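4.2 Straws and cups, or where the wrist camera earned its keep

We ran both finger sets, the Astitz and the Huldale, on the same speckled counter with a blue tumbler, a bamboo cup and a pink straw. I'd figured the tumbler would be the boring part, and then reaching down inside it ate most of April.
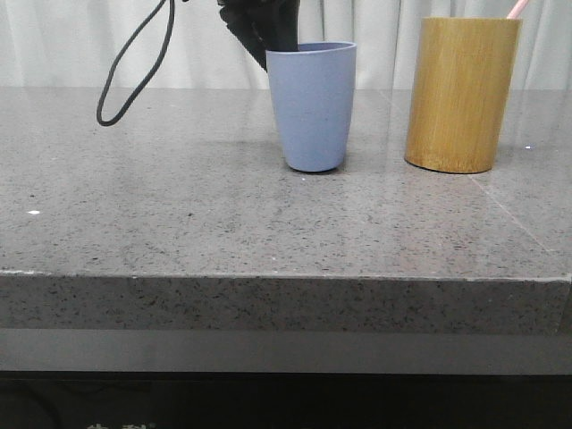 Florian Coste kept telling me to slow the descent, and he was right (sorry, Florian!). We settled on 14 trials per pose and swapped fingers every 2 sessions.

The wrist view is what I'd fight to keep. With the fingers open you get the tumbler's rim and the straw leaning out of it, so the Wekum controller has something to line up on.

Figure 4. Wrist view, straw in the blue tumbler.

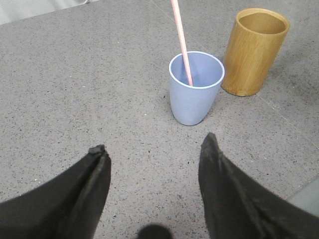

4.3 Straw in the bamboo cup

Same controller, same gains. The bamboo cup is the taller one, so we raised the approach height and left the rest alone.
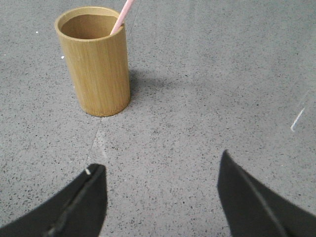 4.4 Scoring

Lachlan Donnelly and I scored all 1,361 clips separately, then argued over the leftovers.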